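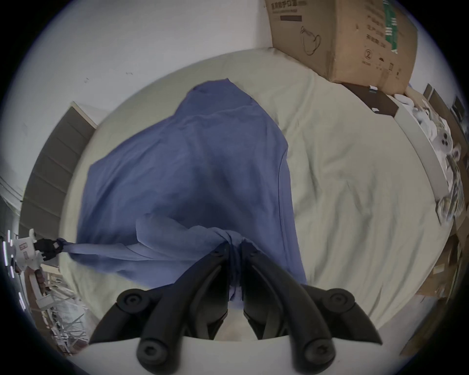 Two grippers, one blue cloth: practice in the Travereo project

News from the Travereo team

Dear members and friends of the Pandik robotics club,

In the last newsletter we promised to write more about Travereo, and many of you asked at the open evening what the team is really doing with all this laundry. So we will try to explain it in order.

Travereo is our student project for the household class of the El Ouafi competition. In this class a robot with two arms must fold a piece of clothing on a soft surface. The garment is given to the team in a disordered state and the robot has 10 minutes. No person may touch the cloth in this time. The judges look at the final shape, at the corners and at how often the cloth was dropped.

Last year our club took part only in the line-following class, so for most of us cloth is a new subject. We learned quickly that it is a difficult one. A box has the same shape before and after you take it. A T-shirt has a different shape every time, and when you pull one sleeve, the other sleeve also moves. The older students first wanted to write fixed rules for every step (find the collar, take the shoulder, go to the left). They worked on these rules through the winter and the result was a very long program that could fold one shirt, if we put it down very nicely.

Now we do it another way. A student takes one gripper in each hand and does the folding with them. The cameras record what the grippers and the cloth do, and later the program learns from the recordings. We don't need to have the robot in the room for this part, which helps us a lot, for our arms are heavy and live in the basement workshop. The grippers can be carried in a backpack. 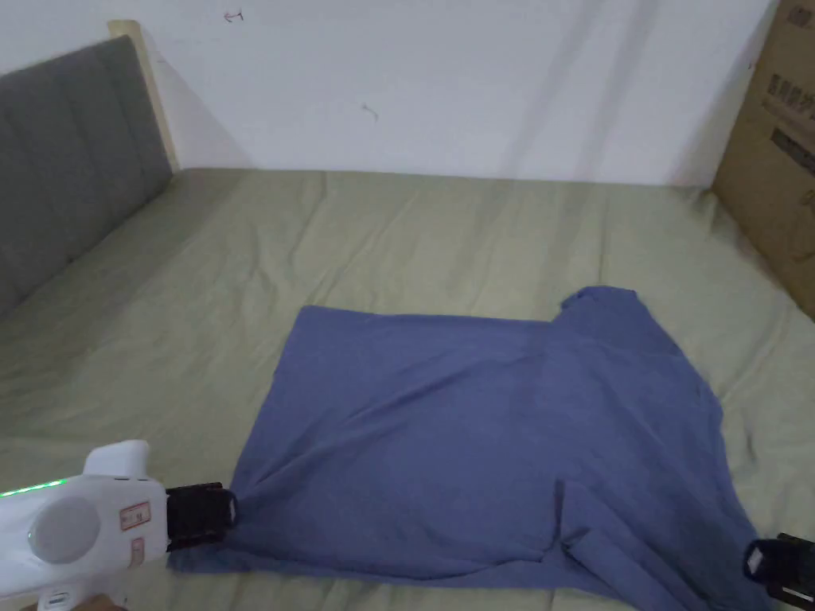

The most important lesson of the first practices was about the first grip. If the cloth is taken too far inside, the finger catches two layers and the fold goes wrong from the beginning. If it is taken too close to the border, it slips away. We now start many recordings with a corner, and we look at the wrinkles before we continue. When the left finger is closed on the lower left corner of the T-shirt and starts to pull, the folds run in a diagonal direction toward the grip, and a student with some experience can read from them how strong the pull is. A beginner looks only at the finger. After a few afternoons the eyes go to the cloth.

We also changed the speed. In the first week everybody wanted to be fast, because of the clock in the competition, and the recordings were full of jumps. The program learned the jumps very well. Now the rule is: move as if you carry a full cup of tea, and open the fingers only when the hand is standing still. With this rule a complete fold takes longer, but we are still inside the time limit and we throw away far fewer recordings.

How one recording goes

For the parents and the younger members, the order of work is like this. One student crumples the shirt and lets it fall on the bed. The second student, who has the grippers, waits with open fingers until the recording is started. Then comes the flattening, which is the longest part, then the sleeves, then the two sides, and at the end the fold from the bottom to the collar. After the last fold both grippers go back from the cloth and wait for the signal. A third student writes in the notebook: number of the recording, good or not good, and one remark.

The remarks became a small literature. "Collar inside." "Lost left side, found again." "Good but sad shape." We decided to keep also the recordings where a mistake is made and then corrected, if the correction is calm. In the old program one mistake was the end of the run. We hope that this time the robot can lose a corner and take it again without drama.

Please do not smooth the bed sheet with your hand between recordings! Some of you do it from politeness. The sheet at the competition will have wrinkles too, and the program has to learn which wrinkles belong to the shirt and which belong to the bed. For the same reason we change the cover from time to time, and we let the daylight come in as it wants. 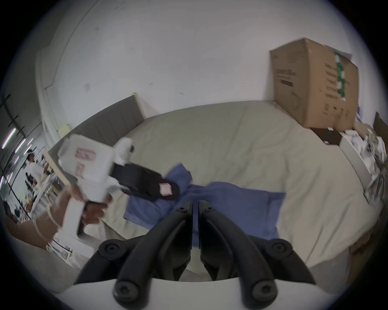
Numbers and money

Our goal is 300 good recordings before the end of August. We count only the ones that were marked "good" in the notebook by the student who wrote, and not by the student who folded. This was decided after a friendly but long discussion.

The budget for Travereo this season is 3150 euros. The biggest part goes to the rental of a computer for the training, which we get from Drukirent on a monthly contract. The next part is the entry fee and the train to El Ouafi for the team. What remains is for spare finger pads, cables and used T-shirts. If you have T-shirts at home which you do not wear anymore, please bring them washed, and please without large prints on the front for now. We will come to the prints later. Children's sizes are also welcome, they are harder to fold than one thinks.

The contract with Drukirent ends together with the month, so we ask all who are in the recording plan to keep their hours. If you can't come, write in the group the evening before and change with somebody. It happened already that one student was alone with the grippers and the notebook, and one person cannot do both things properly.

What goes well and what does not

The sides go well. When both fingers have the cloth and move together, the program copies the movement almost like a student would do it, and in the last test on the workshop table it closed both sides in every run of that evening. The fold from the bottom is also good, if the layers are lying flat.

The sleeves are still our problem. A sleeve likes to hide under the body of the shirt, and then from the camera it looks like a thick place and not like a sleeve. Students solve it in different ways. Some lift the shoulder and shake it a little, others push one finger under the border. Both ways work for a person. For the learning it is a difficulty, for the program sees two different answers to the same question and takes something in the middle, which is no answer. From now on we all lift the shoulder. No shaking, please.

The second problem is the moment when several layers are already on top of each other and a finger must take all of them. With blue cloth on a sheet of a quiet color

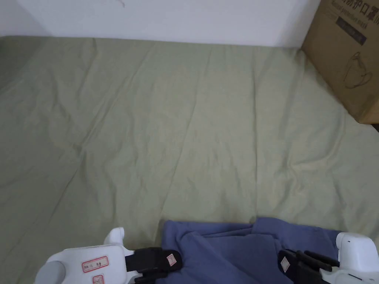

we can still see the dark lines between the layers quite well. With a white shirt on a white sheet we hardly see them ourselves, and the program sees them even less. The team would like to make a separate series with light cloth in the autumn, after the competition, when there is no pressure from the calendar. Until then the advice is to bring the fingers in from the two sides, low and flat, and to close them only when both are in their place. If one finger closes early, the layers slide and the pile opens like a fan.

We had also one question about the height of the hands. In many recordings from July the elbows were so high that our robot could not follow the movement, for its arms are shorter than the arms of a tall student. Sit on the low stool if you are tall. It is not comfortable, we know, but a fold which the robot cannot reach is of no use for us.

Who can join

For the recordings you do not need to know programming. You need two quiet hands and some patience. New people first watch one afternoon, then fold without recording, and then they get their own page in the notebook. Members who like programming more than folding can help with sorting the recordings, which is done in the workshop after five in the afternoon.

The robot will try a complete T-shirt from start to finish at the next club evening. Members can bring a guest. Please come through the side entrance, and leave your shoes on, the workshop floor is not clean enough for socks.

With friendly greetings,
the Travereo team, Pandik robotics club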